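Appel à bénévoles : on cherche des conducteurs et conductrices pour Anine !

Bonjour à toutes et à tous,

Je m'appelle Tatu Chege et je m'occupe des plannings chez Anine, l'association qui emmène les gens de Vatcombe et d'Ultotton à leurs rendez-vous médicaux quand ils n'ont plus de voiture, plus de permis ou plus la force de prendre le car. L'an dernier, on a assuré 1607 trajets (je les ai tous saisis à la main, j'en rêve encore la nuit) et il nous a manqué du monde presque tous les mois. Alors je recrute !

Concrètement, vous conduisez avec votre propre voiture, une demi-journée par semaine ou plus si le cœur vous en dit. Vous passez prendre la personne chez elle, vous l'accompagnez jusqu'à l'accueil, vous attendez, vous la ramenez. Beaucoup de nos conducteurs emportent un bouquin, moi j'y ai pris goût aux mots fléchés ! Les frais kilométriques et le parking sont remboursés chaque mois.
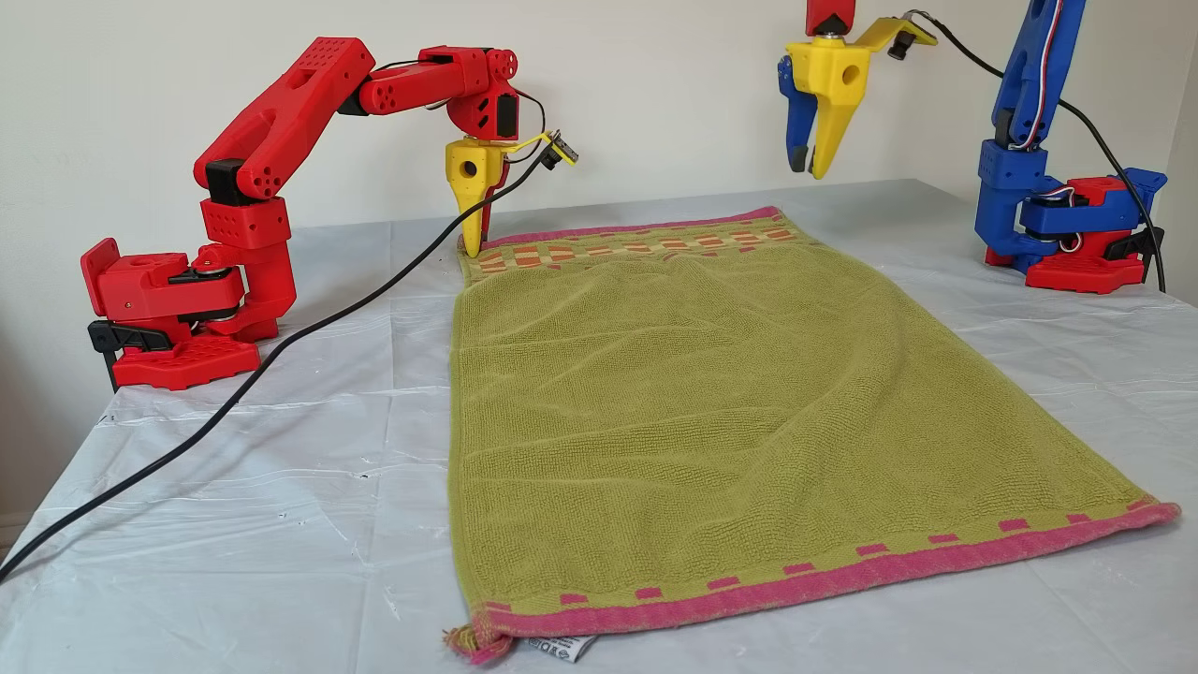 Une serviette éponge verte bien à plat, entre un bras robotisé rouge et un bras bleu.

Pour postuler, il faut avoir le permis depuis au moins quatre ans, une voiture assurée et contrôle technique à jour, et aimer un minimum papoter (ou savoir se taire, certains passagers préfèrent la radio). Pas besoin de connaître le coin par cœur. On vous demandera aussi deux références et un extrait de casier judiciaire, c'est la règle pour tout le monde, moi compris.

La prochaine formation a lieu en mars, à la salle Lemma, à Ultotton. Elle dure une matinée : gestes pour aider quelqu'un à monter en voiture, pliage d'un fauteuil roulant (j'ai mis trois essais la première fois), quoi faire en cas de malaise. Ensuite vous faites deux trajets en doublure avec un ancien, et c'est parti.

Si conduire ne vous dit rien, il me faut aussi quelqu'un au téléphone le matin pour prendre les réservations. Ça se fait de chez soi, avec du café.

Écrivez-moi ou laissez un mot à l'accueil d'Anine, à Vatcombe, en précisant vos disponibilités et votre commune. Je rappelle tout le monde, promis, mais plutôt en fin d'après-midi !

Tatu

Annonce mise en ligne le 5 janvier 2024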